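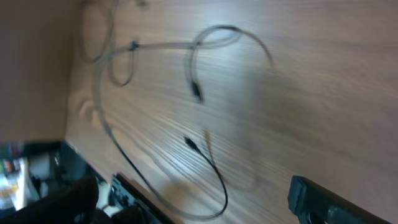
Cable on the wooden tabletop, wrist view, between the gripper fingers. One plug hangs at the center, the other sits lower and to the left.

Review: Forkach Cell Practice Kit, second edition

Posted Jan 18, 2021

The Forkach kit is a binder, a set of laminated cards, a roll of zone tape and a log template, sold as one package to small labs and shops that run a single arm on a bench. It is meant to fill the space between the formal safety standards, which most small groups read once, and the arm manufacturer's manual, which covers the arm and little else. I have used the second edition since September on a cable-handling job, with a Plarik wrist camera and a two-finger gripper on a wooden table against a wall. The previous edition I used only briefly and will mention where it matters.

What is in the box

The binder runs to 90 pages. There are 17 rule cards, 13 of which apply to any bench cell. The rest cover mobile bases and shared floors and went back in the box. The zone tape is matte, which helps with camera glare, and it comes off a finished wood surface without leaving adhesive. The log template comes as a spreadsheet and as a paper pad. The pad is better than I expected and the spreadsheet is worse.

No hardware is included beyond the tape. Forkach sells a stop-button bracket separately. I did not test it.

Rules for soft and flexible parts

This is the section I bought the kit for. Cables are poorly served by most house rules, which assume a part has a fixed outline. A box on a table occupies one place. A cable has two ends, an unknown number of loops, and a reach that changes when any part of it is moved.

Card 6 deals with it directly. The keep-clear distance around a flexible part is set by its full stretched length, measured from the grasp point. On a long cable this gives a large number, and the card allows a smaller one if the speed limit is reduced to the lower of the two values in the table on the back. I use the smaller distance and the lower speed. Cycle time suffers and I have no complaint about that.

Card 7 says to identify both connectors before the first close of the gripper. In a loose pile such as the one in the picture, where the clear or gray part of the cable loops across the upper half of the table and a black part doubles back near the bottom, the plugs are the easiest landmarks. The card wants each one marked in the log with its rough heading. It is tedious for the first dozen entries and quick after that.

Card 8 prohibits pulling on a cable when the path between the grasp and the nearest crossing can't be traced. The wording is strict, with no exception for low force. I think that is correct. A force limit protects the arm and the person, and it does very little for a connector that has snagged.

Missing from this section is any guidance on inline parts. A clip or junction partway along a cable changes how it drags and where it catches. The binder gives it one sentence. Morora's free bench checklist, which is otherwise thinner, handles this better: it treats every inline part as a third end and asks for the same log entry.

Rules for camera data

Cards 11 through 13 cover recording. The main rule is that an image taken while the wrist is moving may be kept, but may not be the only basis for a grasp decision. The picture at the top of this page is a fair case. It is strongly blurred, with the wood grain drawn out into streaks. The two plugs can be picked out. The exact shape of the clear section can't, at least not to the standard I would want before closing the fingers on it. Under card 11 it is logged as a motion image and another is taken at rest before the next action.

Card 12 requires that blurred images be tagged and kept in the set. Many groups delete them. The binder argues that deletion hides how often the camera is used in motion and makes the remaining set look better than the cell is. I agree with the rule but the template gives only one checkbox for blur. A three-step scale would cost nothing. I added a column by hand.

Card 13 deals with shadows. It asks that a shadow lying beside a thin part be noted when it could be taken for a second strand. The faint one next to the black section in my picture repeats the bend closely enough that I would tag it. The card recommends soft, even light and warns, correctly, that soft light weakens the shadow without removing it.

Rules for the table and what is near it

Card 3 is the clearance card. Anything on the table other than the workpiece must be either removed, fixed down, or listed. Card 4 extends this to shelves and walls inside the reach envelope. I found card 4 the hardest to satisfy. My table meets a plain wall on one side, which is simple to model, but there is also a cluttered background area beyond the table edge, and the card wants every loose item within reach accounted for. The small black device at the front edge of the table and the small white object beside it would each need a line under card 3.

Forkach offers a shortcut: a software boundary at the table edge, verified by a slow pass, after which items beyond it need not be listed one by one. The procedure for the slow pass is the best page in the binder. It states the speed, the order of the corners, what the operator's free hand should be doing, and when to repeat it. I repeat it after every tool change and after anyone moves the table.

The tape is intended for marking this same boundary on the surface. On a wood top with strong dark grain, the supplied gray tape is easy to lose in the camera view. Etim sells a bright version in the same width and I would order that instead.

The log

The paper pad has one line per attempt: start state, both ends, inline parts (if you add the column), action, stop reason. Stop reason is a required field even when the run ends normally. This single requirement has been worth more to me than most of the binder. A planned stop and an operator stop look identical in a joint trace a week later.

The spreadsheet has locked cells in places where they make no sense, and its date field rejects pasted values. I retyped the template from scratch in an afternoon.

Changes from the first edition

The flexible-parts section is new. The camera cards were previously a single card with no mention of blur. The lockout page has been rewritten in plain language and moved to the front. The index is still poor: "cable" points to the arm's own power and signal cables and not to the section on cables as workpieces.

Limits

The kit is a practice guide. It does not replace a risk assessment and the first page says so in bold. It assumes a single trained operator and has almost nothing on handover between shifts. It also assumes a parallel gripper. Owners of suction tools will find about a third of the cards need rewording.

Rating and purchase notes

Cards: 4 out of 5
Binder: 4 out of 5
Paper log: 5 out of 5
Spreadsheet: 1 out of 5
Tape: 3 out of 5 — good adhesive, wrong color for wood

I would buy the second edition again for any bench cell that handles cord, hose or cable. For rigid parts only, the Morora checklist covers most of the same ground at no cost. Owners of the first edition can order the new cards without the binder, though the slow-pass procedure is printed only in the binder.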